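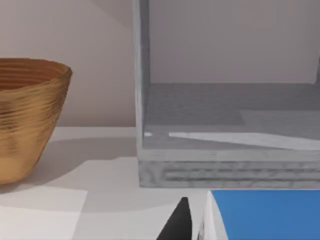

Sandra Mottram

Most people I know think I'm odd for reading about local elections in a country where I can't vote in most of them and didn't grow up. Portuguese council politics is my football. I have my sides, my grudges and my favourite old matches, and since there's plenty of time for reading at the moment I've gone back to my notebooks from the contest in Prata, the small town where I lived for three years and still follow far too closely.

So, the mayor's race. I want to write it down properly before I forget the details, partly for me and partly for the two or three of you who wrote after my last post asking what on earth a parish assembly does. (Quite a lot! More on that another day.)

Abílio Correia had been mayor for as long as anyone could remember, and he was standing down at last, having reached his limit of terms. That left Hélder Nogueira, his deputy, as the natural heir, and Zulmira Vieira, who ran the secondary school and had never stood for anything. Aníbal Arruda was the third candidate, an independent with a loudhailer and a van.

I loved that van. It went up our street twice a day through most of September, playing the same accordion tune, and then Aníbal's voice would come on, a bit crackly, asking whether we were satisfied with the bus to the hospital. We were not satisfied with the bus to the hospital! It left at half past six in the morning and came back when it felt like it. Nogueira's people spent weeks talking about the new roundabout and Aníbal talked about the bus, and you could feel the cafés turning towards him bit by bit.

Zulmira did it a different way. She went to people's kitchens. She would ask one household to invite the neighbours, and she'd turn up with a notebook and sit there until everyone had finished. I went to one of these on the hill road, in a kitchen with far too few chairs, and she must have spoken for five minutes in the whole evening. The rest was us. There was a long argument over the water rates, then a longer one over who should clear the ditches, and an old man who wanted to know why the library shut for lunch. She wrote it all down. Walking home I was absolutely buzzing, I'd never been to anything like it.

Then there was the debate in the fire station, with the engines moved out into the road to make room. They'd put out 118 seats and filled them early, so I stood at the back by the coat hooks with some 50 others. Nogueira was good, I have to be fair to him. He knew the budget inside out and he didn't pretend the town had money it hadn't. But he had a way of saying "as the mayor and I decided" which went down badly, and the fourth or fifth time he said it somebody near me groaned out loud. Aníbal got the best laughs. Zulmira read out a question from each of the kitchens, with the name of the road it came from, and gave a short answer to every one, including two where the answer was "I don't know yet, and I'll find out."

On the night itself the count was done parish by parish, and the results went up on a sheet of paper taped inside the door of the town hall, with people holding up phones for light. The lower town went to Nogueira. The two hill parishes went to Zulmira, one of them by 10 votes, which caused a recount and a good deal of shouting. By midnight she was ahead by 243 overall, and that was that. Aníbal came third and won a seat on the council, and he drove the van round once more with the accordion going. I was hanging out of the window in my dressing gown, waving like a fool.

What I find so gripping about politics at this size is that you can see all of it. You know which road asked for what, and you meet the new mayor buying onions and can ask her. She didn't have a majority, either, so the first budget only got through with Aníbal's vote, and his price was the bus. There was a second one in the mornings before the year was out. I've read a lot of clever books on coalitions and none of them explained the thing to me as well as that bus did.

Nogueira stayed on as leader of the opposition and I gather he's rather good at it. He reads every page of the accounts and asks awkward questions about the roundabout, of all things, which he used to defend to the hilt.

I still have the leaflets in a shoebox, all three candidates, and the paper programme from the fire station with my scribbles down the side. If anyone would like to see them I'll type up the funnier bits. Next up is the parish assembly post, I promise, and after that I want to get going on the great row over the market square.

Posted April 15, 2020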